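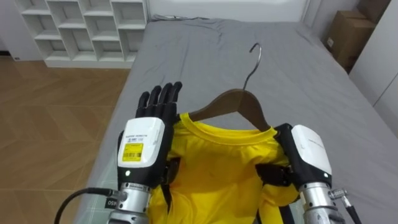 Pendamico clothing rooms – progress to 16 February

Dear Gordon,

Quick one before the Zallau meeting, sorry its late. Full figures in June as agreed.

Gindau room open again. 14 families through so far. Rails up, second rail still wobbly – Engelbert looking at it. Lapointe delivered 200 hangers, invoice to follow.
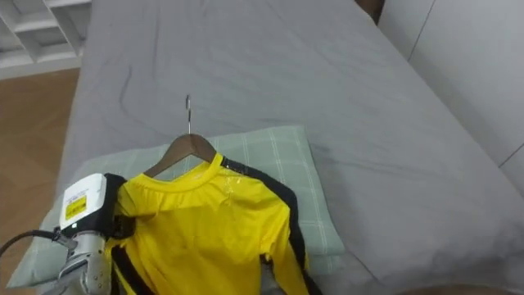 Sorting is going better than the autumn. Everything gets laid out on the bed now before it goes on a rail, collars and seams checked, stains to the rag bag. Wooden hangers are worth the extra, a long-sleeved sports top like the yellow one with the black stripes sits properly across the shoulders. Bedding slower. Pillows and sheets still waiting for shelf space.

Still to do – childrens sizes, labels, 6 boxes of shoes. Could we move 2 hours a week from admin to sorting? Noémie has teh budget sheet.

Samina Khokhar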